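The arm is the cheap part

Every spring I get the same message from somebody setting up a small robot bench. They have a quote for an arm, they have a little money left over, and they want to know whether to get the bigger arm. My answer is always no, and it always makes me sound like a killjoy (I am one, a bit).

I've been through this at Travarau, where we wrote our first equipment budget on the back of a Ginditz catalog. The arm got a whole line to itself, typed in bold. Everything else was lumped under "accessories," 200 dollars, and I remember feeling pretty generous about that number!

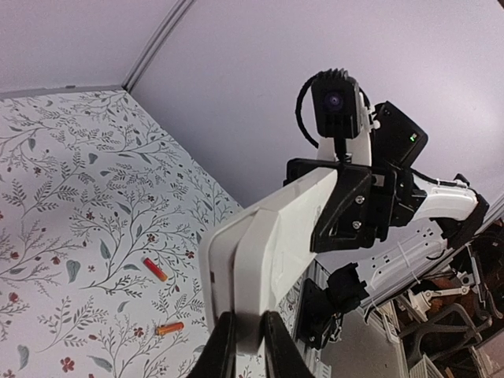 The arm at work over a couple of small items on the bench.

Look at what you end up bolting, tying and plugging in. Cables, ties, brackets, a camera, something to hold the camera, then a second something when the first one sags. Our real accessories bill came to over 800 dollars, and I could've told you none of it in advance. No single item was shocking. It was 6 orders from Shih with shipping on every one of them, and I was too proud to put them together into one big list.

So that's my first bit of advice – write down the dull stuff before you write down the arm. Outlets! Do you have enough outlets, and are they on the side of the room where you want the table?

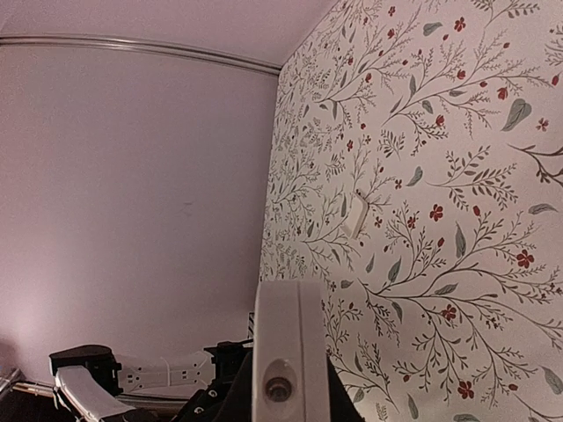 And then there's the time, which people leave off the sheet completely. I set aside an afternoon for getting ours mounted and ended up giving it four. If you're paying somebody, that's money, and if you're not paying them you still owe them lunch. I'd put it in the budget as its own line and let whoever signs the thing complain about it.

I also think we buy for the wrong job. Folks picture the hardest thing they'd ever want an arm to do and shop for that, when most of the first year goes to picking up little things off a table and putting them down again. A battery is a perfectly good teacher. It rolls, it's slippery, and you've already got a drawer full of them.

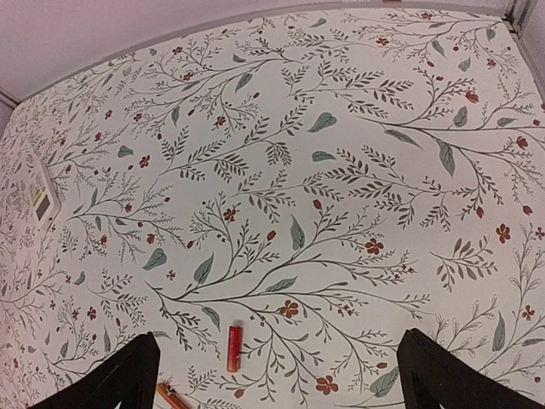 DONBERG, March

I'm adding to this after a visit to a shop here that did it the other way around. They bought small, kept a third of the money in reserve, and spent it slowly as they found out what they were missing. I was jealous the whole drive home. Their spare parts shelf alone would've saved us weeks of waiting on packages, and they still had enough left to replace a gripper without asking permission.

Would I go that far? Probably, yes. A reserve looks like padding to anyone reading your budget, so you have to be ready to defend it, and I've lost that argument more than once. 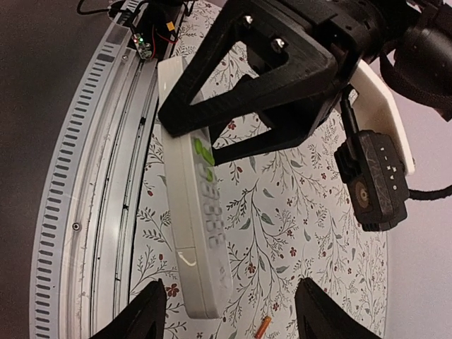
Kwok-wai Tseng wrote back that I'm too hard on the bigger arm, and that a shop which knows it will grow should buy for the growth and skip paying twice. Fair enough, if you know. I'd still want to see the cable list first.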